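April 2, 2018

Compost bench, Viltosmont yard

Pulled the liner samples this morning, finally. They should have come out at the end of last week but the pile was too hot to dig into without making a mess of it, and I wanted the probes back in place over the weekend anyway. So the interval is a bit longer than the plan said. I've marked that on the sheet and I'm not going to lose sleep over it.

Quick recap for anyone picking this up cold: the food scrap stream coming in from the Skusari route has been full of bag bits ever since they started handing out the Prallutura liners in January. The box says compostable. The screen operator says otherwise (in stronger words). What we're trying to find out is whether the liners really aren't breaking down in our pile, or whether they break down fine and what we keep picking off the overs is ordinary grocery bag film that people throw in because it's green too. Those are very different problems! One is about our process and the other is about what gets thrown in the bucket, and we've been arguing about them as if they were the same thing.

Setup was the usual mesh sacks. Cut squares of liner, mixed in with screened compost so there's contact on both faces, sack tied shut, sack buried. Half the sacks went into the core and half went near the toe of the pile where it's cooler. I also put in squares of plain grocery bag as the control that shouldn't do anything, and squares of brown kraft paper as the control that should disappear.

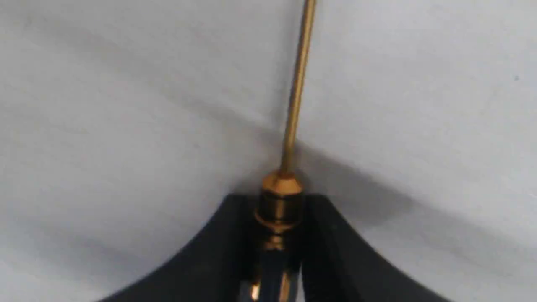
Gold-colored rod, lower end pressed into the fabric.

Core sacks first. The kraft paper is gone except for a few fibers stuck in the mesh, which is good, it means the pile was doing its job. The Prallutura squares are mostly gone too. What's left is brittle and comes apart when you rub it between two fingers, and some of it was so thin I only found it by holding the sack up to the window. Grocery bag squares look like the day they went in, you could carry lunch home in them after a rinse.

Toe sacks are another story. Kraft paper is soft and brown but still there, in sheets. The Prallutura squares are nearly whole. They've gone a little cloudy and they stretch more than a fresh piece does, but they're squares, with corners. So the toe isn't cooking anything. I think that's most of our answer already, though I'd like the weights before I say so to anybody outside this room.

About those weights. The first sack on the balance read 997 grams and I wrote it down and moved on, then realized it still had a clod of wet wood chip hanging off the tie. Scratch that one. I've drawn a line through it on the sheet and written the new number next to it, and please don't use the old one, it's the only sack that looks like it gained. After that I brushed every sack off over the tray before weighing, and everything from there on is clean.

Rinsing took forever. Sieve, tub, sieve again, tweezers. The toe pieces rinse up easily. The core pieces fall apart under the tap, so I ended up using the spray bottle and a fine sieve underneath to catch whatever came off. If somebody does the next pull, start with the spray bottle and save yourself the trouble. Also, wear the long gloves, the short ones fill up with water the second you reach into the tub.

Pieces are drying now on the racks by the door, core on the upper rack and toe on the lower one. Don't stack anything on them and don't open the big door all the way unless you have to, they'll blow right onto the floor. I lost one scrap already that way and had to go find it under the bench.

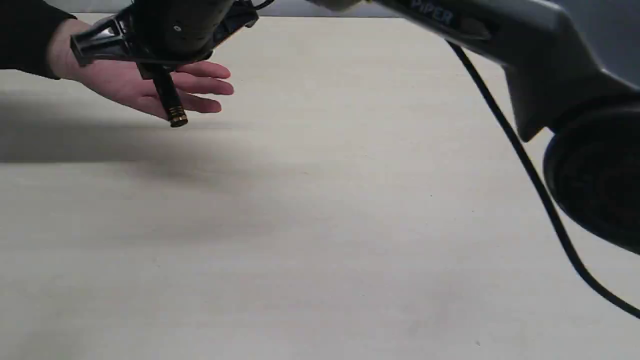 The temperature side of this bugs me more than the liners do. The core probe is fine, steady all weekend, but the toe probe has been reading suspiciously flat, the kind of flat where you start to wonder if the tip has worked its way out into the air. I dug down to it and it hadn't, so it's really that cool down there. Before I trusted it I did the low-tech check at the vents along the toe, palm down with the fingers a little apart, like the hand in the photo, and moved along from one end to the other. You can feel the warm air coming up toward the middle and then it just quits. From there to the end of the row there's nothing coming up at all. I think the aeration pipe is plugged partway along, probably fines packed into the holes, and that would explain the smell people have been complaining about on that side too. We'd have to break down that end of the pile to get at it, and I'd sooner do it at the next turn than make a special job out of it.

Went out to the Koubek screen after lunch and grabbed a bucket of overs for hand sorting. I didn't get fancy about it, I took a scoop off the belt every few minutes until the bucket was full. Dumped it out on the tarp and started pulling film. I pulled 82 pieces of film before I quit, and I sorted them by the stretch and tear test: grocery film stretches long and goes white along the edge, liner film tears off more like a noodle. There's a leftover group I couldn't call either way, mostly small dirty bits, and those are bagged separately with a question mark on the label.

Grocery film was the biggest group, by a lot. That surprised me a little after the toe sacks. But then the liner bits I did find were big pieces, knots and drawstring ends, and I only found them where the bag had been tied tight and rolled up on itself. A flat square in a mesh sack isn't a fair picture of a knotted bag full of coffee grounds, is it? So next round I want to put in some knotted ones. Whole liners, filled, tied the way people tie them, buried in the core where we know it's hot.

I'd also like to see what happens if the loads go through the shredder first. At the moment anything from the Skusari route gets tipped straight onto the mixing pad, and the loader just folds the bags into the wood chip without opening them. Half the time you can see whole bags going up the pile still tied. Shredding them open would help the liners but it'll also turn every grocery bag into confetti, and confetti goes right through the screen. I don't have an answer to that one. Maybe pull the film on the pad before shredding? It's cold, smelly work and we're short on hands as it is.

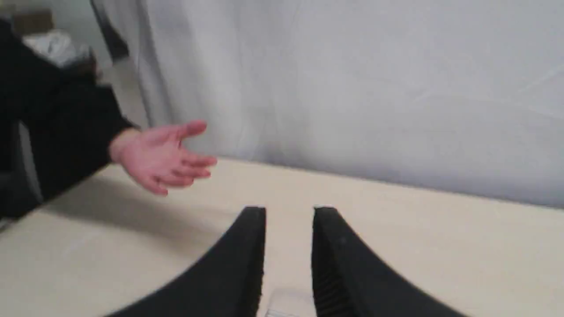

Notebook 8, p. 30

Continuing from the other page, I ran out of lines.

Moisture. Did the squeeze test on material from beside each sack while I had it out. Core is good, holds together and leaves my palm damp. Toe is wet enough to drip. That goes along with the plugged pipe, if no air is moving then nothing is carrying the water off. Took proper samples for the oven as well and they're in overnight, tins labeled on the lid AND on the side this time after what happened with the last batch. Leave the oven where it is please, somebody keeps nudging the dial.

The spare mesh sacks are in the gray tote under the sink. We're low. If the knotted liner round is going ahead we need the larger size anyway, a filled liner won't fit in the ones we've got (I tried, and split the seam on one). Also need twine that doesn't rot, the cotton stuff we used on the toe sacks came apart in my hands and I nearly lost two of them in the pile.

Still to do:
Weigh the dried pieces, core and toe, once they stop losing weight.
Moisture tins out of the oven first thing.
Check the toe vents again after the next turn.
Ask the Skusari office for a sleeve of unused Prallutura liners, same batch as the ones they gave out if they've still got any.
Go through the question mark bag with the magnifier.
Rinse the tub. I didn't.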